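# About Kondmont

Kondmont publishes written assessments of armed conflicts for readers who have to plan around them: aid agencies, shipping desks, insurers and regional newspapers. The service has appeared in its present form since July 2019. Before that it was an internal bulletin of the risk firm Vornard.

## What we publish

Subscribers receive a daily note of no more than 500 words and a longer weekly assessment with maps. The archive holds 562 weekly assessments and special reports. Each separates confirmed movements from claimed ones, and each claim carries a source grade from A to E. Grades are revised when new material arrives, and the earlier grade stays on the page.

Forecasts are limited to 30 days. Beyond that period we describe conditions such as road capacity, river levels, ammunition supply and troop rotation, and assign no probabilities.

## Method

Map layers are checked against commercial satellite passes and local-language reporting. A front line is redrawn only after two sources of grade B or better agree. The Hafþórsson Index, our measure of ground passability, is updated each morning from soil and weather data. It does not account for mine contamination. The archive database was built in Mendix and is closed for maintenance during the first week of August.
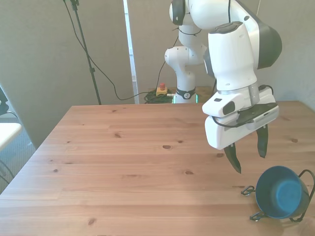
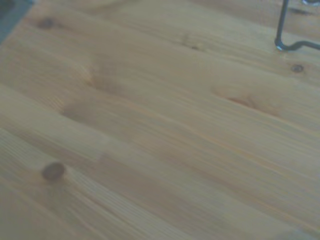 Terrain is the part of our work that new subscribers question most often. Contour lines on our printed sheets run close together on steep ground and spread apart on flat ground, much as the grain does in the wood of the tabletop, and slope is read from that spacing. Sheets are issued at a 300-meter grid. Corrections should be sent to the map desk with the sheet number and grid square.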